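Sim class project: gripper cam, empty counter, and a policy that won't commit

gantry_goose
Posted Sunday, March 29, 2026

OK so I'm in the intro manipulation class at Skimasmont and our team (four of us, we named ourselves Cesura and it was a long night) has to have a simulated arm picking stuff up off a kitchen counter by the first week of May. Everything is in sim, no hardware at all this term. Our TA, Costel Kelmendi, set us up with the starter scenes and then pretty much let us loose.

Our problem is the wrist view. We're training from demos we recorded ourselves by driving the arm around with a game controller, 799 of them after we threw out the ones where somebody sneezed or drove into the wall. With an object under the hand it does fine! It goes down, closes, comes up. But if we start it over bare counter it's supposed to back off and look around, and what it does is creep down toward the stone and start closing on nothing. I swapped the plain counter for a marble one last week thinking more texture would help it judge distance. I was pretty proud of that.

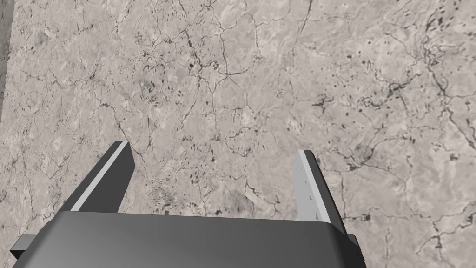
So my theory is that it's latching onto the veins. In the old plain scene the only dark thing between the fingers was ever an object, and now there are dark specks and squiggles everywhere it looks. Saimi on my team says I'm making up a story and the real trouble is that we hardly recorded any demos over an empty counter. She went and checked and there are 26. Out of 799. Which, fine, is not a lot.

Anybody been through this? Do I go back to the boring counter, or do I record more? We have lab time tomorrow evening and I'd love to walk in with a plan.

---

leadscrew_lou

Record more. Your teammate is right. 26 is nothing, your network has basically learned "go down and squeeze" because that's the answer nearly every time you ask it.

I'd get that up to a couple hundred before touching anything else. They're fast to do, you don't have to grab anything, you just hover and back away.

---

mothbalm

I'm going to half disagree with Lou. More empty demos, sure, but if they're all on the same slab of marble you'll end up with a policy that knows that one slab. We did the same assignment last spring with a wood countertop and it worked great until the demo day scene had a different grain. Ours just sat there and shook.

Swap the texture every time you reset. Marble, plain, ugly, whatever you've got. Also rotate it! We forgot that one.

---

gantry_goose

@mothbalm oh no. Demo day uses a different scene?? Costel never said that. Or he did and I was eating.

We've got one marble and the plain one right now. Is it a pain to randomize?

---

mothbalm

Not bad at all, took me an afternoon and most of that was hunting for where the material gets loaded. Look in the reset function, you can swap it there. Crank the lighting around while you're in there too. Your lighting is super flat, and if demo day has a lamp off to one side you'll get shadows it's never met.

---

Frandsen

I'd ask a dumber question first. What is the policy getting besides the picture? If you're feeding it finger opening and hand height, it should be able to tell it's hovering over nothing without leaning on the texture so much. If it's camera only, you've made it guess depth from a flat pattern, and I wouldn't blame the marble OR the demo count for that.

---

leadscrew_lou

Height won't tell it whether there's an object there, though. It'll tell it how far the counter is. You still need the empty examples.

---

Frandsen

Never said it would spot objects. The complaint was that it creeps down to the stone and closes. Knowing how far away the stone is seems kind of relevant to that?

---

leadscrew_lou

It creeps down because it was taught to creep down. We're going to go around on this forever lol

---

gantry_goose

Frandsen, I checked and it's camera only. We turned the joint inputs off in week two because they made training crash and then none of us ever turned them back on. Saimi Ruotsalainen would like it on the record that she brought this up at the time.

Plan for tomorrow: joint inputs back on, 200 more empty counter runs split over as many textures as I can dig up, and I'll leave one texture out of training so we have something to test on. I know I should change one thing at a time but we've got five weeks and three other classes.

---

Frandsen

At least train once with just the inputs turned on before you add the new runs. It's one overnight job, and you'll want that number for the writeup.

---

gantry_goose

Yeah OK. Starting it tonight.

Comments (4)

pixelbarn: Following, we're on the same assignment at a different school and ours closes on the counter too. Glad it's a thing.

Leton: Going with Lou. Got ours working with plain old more data, no texture swapping at all. Took 1921 demos and my thumb still hurts.

oatmeal_servo: @Leton did you ever try it on a counter it hadn't trained on?

Leton: no lol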